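O fecho das linhas: como se formam as cotações no andebol de clubes

Quem aposta em andebol trabalha com um mercado menos líquido do que o do basquetebol ou o do futebol. Os limites são baixos, as linhas abrem tarde e uma única aposta de valor médio pode deslocar o handicap meio golo.

Mariama Baidoo compila cotações de abertura e de fecho para a Uvach, uma publicação dedicada a modalidades de pavilhão. Na amostra mais recente, de 98 jogos, o total de golos mexeu mais do que o handicap em quase todas as jornadas de abril. A causa habitual é a confirmação do guarda-redes titular, que chega perto da hora do jogo.

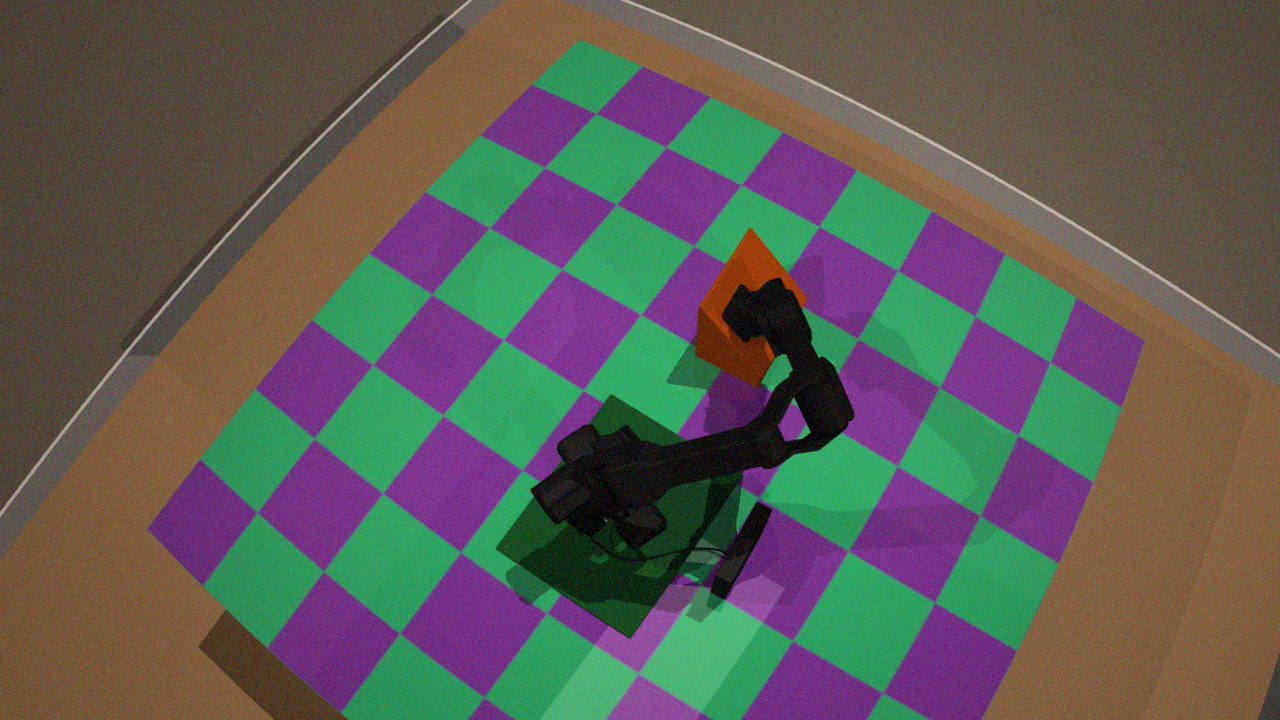
O peso do guarda-redes

Um guarda-redes que defende 30 por cento dos remates não vale o mesmo contra todas as equipas. O Skotthorpe remata sobretudo de segunda linha, o que favorece guardas-redes altos e de reação lenta. O Skatudow procura os pontas e o pivô, e aí a percentagem global diz pouco.

Dirk Kettler, antigo treinador adjunto do Skotthorpe, separa os remates por zona antes de calcular qualquer total. «Uso os últimos 11 jogos. Com menos, a zona dos pontas fica sem dados.»

Ritmo e exclusões

O segundo fator é o número de posses. Uma equipa que joga sete contra seis alonga os ataques e expõe a baliza vazia, com efeitos opostos no total. Os modelos correntes tratam mal esta situação. Tetteh Quansah corrige-a à mão, jogo a jogo, e só aposta quando a diferença para a linha passa de dois golos.

As exclusões de dois minutos entram no cálculo pela média da dupla de árbitros, quando a nomeação é conhecida antes das 18 horas.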